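OK so a few of you asked what I do all day now that I've stopped waiting tables, and the short version is that I teach a robot to fold napkins and I do it with my own two hands. Long version below, get a drink!

You hold this gripper thing, squeeze to close it, and do the job the way you'd do it at home. It records the whole move. Then you put everything back and do it again. My goal is 180 good ones a shift, and in March I finally started hitting it without my wrist complaining all evening.

The first week I was terrible. I kept rushing, because after years in restaurants my hands only know one speed. Darnell Szabo, who trained me, watched for a while and told me to move like I was showing my grandmother. I've had that in my head ever since.

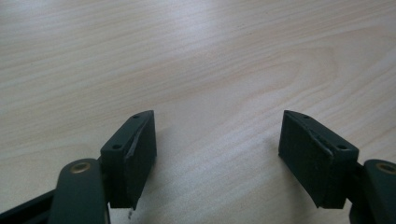
Every take starts open and still over the table. Count to 4, then go. I used to skip the count, and I lost a whole morning of takes that way (31 of them, yes, I'm still sore about it).

The other thing is you can't be too perfect. If I miss the corner and go back for it, we keep that one! The robot is going to miss corners too and it needs to have seen somebody fix it. That took me ages to accept, being me.

We do some by remote control as well, on the setup we call Wotari. You sit in a chair and steer the arm from across the room. I'm slower at it and I drop more, and I miss feeling the cloth. Some of the younger folks much prefer it, probably all those video games.

Anyway, the napkin set is supposed to end up at more than 2000 takes between all of us, and after that it's dish towels. I have opinions about dish towels. Another thread, maybe after dinner.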